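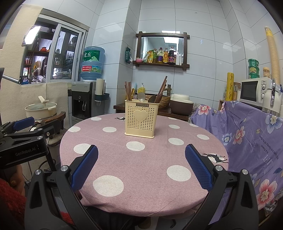

4.2 The demonstration at the open day

The second part of our study took place during the open day of the Skurkitz laboratory in March. The laboratory does not have a kitchen of its own, and so the demonstration was given in the kitchen of Moulin, the guest house in Miltwood where the Nekano project normally does its recordings. Visitors were received in small groups, with a maximum of five persons, and each group stayed for 35 minutes. The first group came in at 9 in the morning.

The plan of a visit was the same for all groups. First, the demonstrator explained in a few sentences that the robot learns from movements which people make with hand-held grippers. After this, she carried out a short task at the table. Then the visitors could take the grippers in their own hands and try the same task. The remaining time was used for questions, and these were noted on paper by the second author. All demonstrations were given by Beca Lougher, who had also trained the recording staff of the project, so differences between the groups do not come from a change of speaker.

We decided to leave the room in its everyday state. In an earlier event we had worked on a bare white table, and several visitors told us afterwards that they did not understand what the robot would do in a real house. At Moulin the work was done on the round table with its pink polka-dot cloth, with a utensil holder full of chopsticks and spoons standing on it, and the rice cooker and the microwave oven stayed in their places (Figure 3). The finger pads of the grippers are blue and have a textured surface. Visitors often touched them first, before they asked anything.

The task with the chopsticks proved to be the most useful for discussion. A visitor had to take one chopstick out of the holder and lay it on the cloth. Most adults expected this to be easy and were surprised by how much they missed the feeling in their fingertips. The long wooden spoons were preferred by the children – they are thicker and can be held at many points. Three visitors asked to repeat the task with only one gripper, and we allowed this, although it was not in the plan.

The questions fell mainly into two kinds. The first kind concerned the home itself: whether the robot must know the kitchen in advance, and what happens when somebody moves a thing from its usual place. The second kind concerned the person who makes the recordings, for example whether the arms become tired. Questions about price or safety, which we had prepared for with a printed sheet, were less frequent than in the interviews of Section 4.1.

One limit of this part should be mentioned. The groups talked with each other in the corridor while they waited, and some visitors had already heard about the chopsticks when they entered. Their first reaction was therefore not fully free – we marked these cases in our notes and treat them separately in Section 5.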